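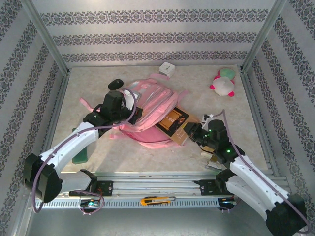
3 min read

Korneo has published the results of its school bag packing trial, which compared how long it takes to load a backpack when the bag is laid flat against when it is stood upright on its base. The trial ran through March and logged 1,117 packings, of which 932 were counted as complete. A packing was complete when every item on the list was inside and the main zip closed over its full length.

The test bag was a pink backpack with several zippered compartments, set down near the middle of a beige floor panel. The item list for the mixed load covered a book, a computer mouse, a small square clock and a plush toy. These were chosen to give one rigid flat item, two small hard items and one that compresses. Items were put out beside the bag before each attempt, and their positions were changed between attempts.

Relu Jitaru, who wrote the report, gives most of its length to the book. It is the item most often responsible for an incomplete packing. A hardback loaded at an angle catches on the zip tape at one corner and holds the opening out of shape, so that whatever goes in afterwards has to be pushed past it. In the flat position the fault can usually be corrected by lifting the upper edge of the opening and sliding the book in spine first. In the upright position the bag tends to fold forward under the weight of the book before it reaches the bottom.

Loose straps were the second most common cause of delay. The report recommends that shoulder straps be drawn out to the side before the first item is loaded — not tucked underneath, where they raise one side of the bag and tilt the opening. Strap ends left lying across the zip were recorded as a separate fault. Removing them took little time, but the fault tended to recur within the same packing.

The order of loading made less difference than expected. Putting the book in first gave the lowest number of restarts, but the gain over putting it in second was small. Putting it in last was clearly worse. Soft items such as the plush toy could be added at any stage, although the report notes that a soft item placed at the bottom leaves the book standing proud of the zip line and has to be taken out and reloaded on top.

Small hard items are treated separately. The mouse and the clock were tried both in the main compartment and in the smaller ones. In the main compartment they were quick to load and slow to find again. In the smaller compartments the reverse applied. The report does not recommend one over the other and says the choice depends on how often the item is needed during the day.

Attempts were stopped after 2 minutes if the bag had not been closed. Incomplete packings were kept in the log with the last item handled, and are listed in a table at the end of the report. Some 30 of them are marked as zip faults unconnected with the load, and Jitaru has left these in the total instead of discarding them.

Buteck, which makes storage fittings for school cloakrooms, has asked for the strap measurements to be supplied separately. It is considering a shelf deep enough for a bag to be packed lying down, in place of the hook rail it sells at present. Drawings have not been released and no price has been given.

A second round is planned with a wider-mouthed bag and a heavier load, including two books of different sizes. The item list will otherwise stay the same so that the two sets of results can be compared. Korneo says the full log, with the loading order for each attempt, can be had on request from its office.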